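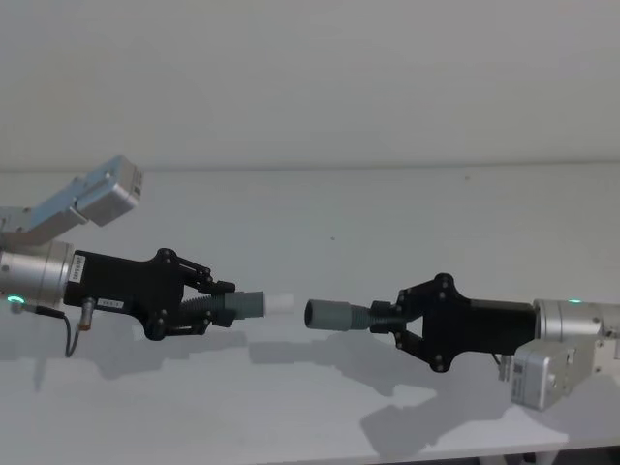

So I finally made it out to the Sesell open day in February, after three years of saying I would and then finding something else to do. For anyone who hasn't heard me go on about it, Sesell is the old woollen mill up past the weir, the one with the sawtooth roof you can see from the train. It still makes blankets! Proper ones, on proper looms, and once a year they unlock the big doors and let the likes of me wander through with a sausage in bread.

I caught the early train and walked up from the station, which I'd recommend if your knees are up to it. The road follows the river most of the way and there's a good bit of shade until the last hill. By the time I got to the gate there was already a queue back to the bus shelter. Two dollars to get in, coins only, into an ice cream tub. I had a twenty and had to go and buy a lemonade to break it.

The tours go in groups and I ended up with Kamran Hassanpour, who has been a loom tuner at the mill for most of his working life and has a voice you can hear over anything. Lucky for us, because the weaving shed is LOUD. You get foam earplugs at the door and you still feel it in your ribs. I'd expected a kind of clatter, like an old sewing machine, and it's much more of a thump, dozens of them slightly out of step with each other, coming up through the floorboards.

We started at the wool store, though, which was my favourite part and which most people rushed. The bales are stacked right up to the rafters and the whole place smells of lanolin. My hands were soft for the rest of the day just from patting things. Kamran pulled a handful out of an open bale and passed it around so we could see how crimped it was, then a handful of a coarser one, and I got the two mixed up straight away and had to be corrected by a girl who looked to be eight years old.

After that came scouring (hot, steamy, smells like wet dog, we didn't linger) and then carding, where the fleece goes in as grubby fluff at one end and comes off at the other as a sort of endless soft sheet. I could have stood there all morning. The carding machine has a name painted on its side, Tijani, in curly cream letters, and Kamran said it was already there when he started and he's never had a straight answer about who did it. I like to think it was somebody's sweetheart, but it might just as easily be the dealer.

Spinning was a bit of a blur because a toddler in our group had a meltdown and I was stuck behind the pram. I did catch that a bad join in the yarn will show up as a lump in the finished blanket, and that the menders find it later by running their palms over the cloth. The mending room was upstairs under the south windows and it was lovely up there after the racket, just long sloping tables and a radio going. One of the menders let me have a go at finding a fault. I found a crumb from my own sausage bread. She was very nice about it.

Now, the pattern books. If you go, ask to see them, they're not on the main tour! They're in a side room past the dye house, big heavy ledgers with little squares of cloth glued in and the thread counts written beside them in brown ink. Somebody turned up number 179 for me, a green and rust check, and I got a bit of a lump in my throat, as my nan had that exact blanket on the end of her bed. I always thought it came from a department store in town. I took far too long over it and missed the start of the dyeing talk, and I don't regret a minute.

What I did hear of the dyeing was good. They had skeins hanging in order from the palest blue to nearly black, and a fellow in gumboots explaining that matching a colour under the shed lights is a mug's game – they carry the samples outside and look at them on the back step. The same back step, it must be said, where the jazz trio had set up, so there was some negotiating over space.

Lunch was the weak point. The line for the barbecue was 40 minutes by noon and the coffee cart ran out of milk. Bring your own sandwiches and sit down by the weir. There are picnic tables on the far bank if you cross the footbridge, and hardly anyone goes over.

Then the shop, obviously. Seconds were marked down and stacked on trestles, and things got a little elbowy near the throws. I came away with a cream cot blanket for my niece's baby (tiny pulled thread in one corner, I can't find it now) and two balls of charcoal yarn I don't need. No green and rust check. I asked, and the lady at the till wrote my number on the back of a docket in case they ever run it again.

Parking, for the drivers, is in the paddock opposite and it was fairly boggy by the afternoon. Toilets are at the dye house end. Prams can do everything except the mending room. The last train back leaves at ten past five and it does fill up, so get down the hill early if you want a seat for your blankets.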